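Can a Machine Tidy a Drawer Yet?
Final project report, Household Automation elective
Submitted 30th April

Why we picked chores

When our group first met in September, we all wanted to do something flashy. Then somebody asked why a robot can weld a car but can't put away your socks, and we argued about it for the rest of the session – and that was our project! We wanted to know how close machines are to doing plain everyday jobs, the kind you do half asleep, at home or in the back of a small shop.

We read what we could find, and then we got lucky. Chiu, a small workshop that collects training data for home robots, let us come in and help. Their method is simple enough to explain to a ten-year-old. A person holds a gripper in each hand and does the chore with those instead of with fingers. The grippers record what they see and how they move, and a program called Corora learns from the recordings. Later, a pair of robot arms with the same kind of jaws tries to do the job by itself.

What we worked on

We chose five chores: opening a drawer and taking something out, closing it again, moving a vase without knocking it over, putting a small bottle on a shelf, and folding a hand towel. Four of them sounded almost too easy. We were very wrong about that, and we found out in the first hour.

Holding the grippers is great fun, but it changes how you think about your own hands. You have two stiff pads that meet at a point, and no sense of touch at all. With fingers, I hook a drawer handle without looking. With the gripper I had to line up, close, check, pull a little, and check again. My first drawer took so long that my partner asked if I was okay.

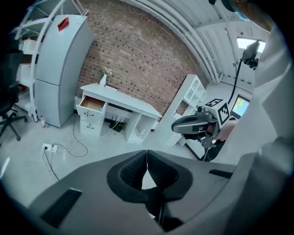
Figure 1. The drawer task with hand-held grippers: the desk with its top drawer open, and the second gripper at right.

By the end of our time there, the group had added 2,657 recordings to the set. Plenty of them were bad. We kept the bad ones in a separate folder, and I would tell any group after us to do the same, as we learned more from that folder than from the good one. You start to see patterns. People rush the grab, or they pull at a slant and the drawer sticks, or they let go too early and then chase the thing across the desk.

How the arms did

The drawer was the big success. After training, the arms opened it in 8 tries out of 10, and watching that happen for the first time was the best moment of my year. We cheered so loudly that people came in from the next room. Closing it went even better (pushing is much easier than pulling, for us and for the machine).

The vase was so-so. The arms could lift it and set it down, but if we moved it closer to the back of the desk they often reached for the old spot. The bottle worked when the shelf was clear and mostly failed when it wasn't. And the towel was a disaster from start to finish. Cloth never lies the same way twice, and what the arms made was closer to a nest than a fold. We ran out of time before we could record more towels, and I still think about it.

Speed is the other problem. The best drawer run took around 2 minutes from start to finish. I can do it in the time it takes to say so.

What about shops?

One of our group works weekends at Bitley, a housewares store, so we wrote up a list of the jobs on a normal shift and marked the ones we thought a robot could learn this way. Facing up boxes on a shelf looked possible. So did emptying a crate of items that are all the same size. Hanging clothes, wrapping glass and anything with a customer standing in the way did not. We also looked at Usow, a shelf-stocking cart that already runs in some stores, and it is really good at its one job, but it needs the shelves built to suit it. Your kitchen isn't built to suit anything.

Where we ended up

Our answer to the title is: some drawers, some of the time, slowly. That may sound gloomy and I don't mean it to. A year ago I would have guessed that the hard part was building a strong enough arm. Now I think the hard part is all the small fixes people make without noticing, and those can be recorded and taught, one try at a time.

If another group takes this on, please start with the towel.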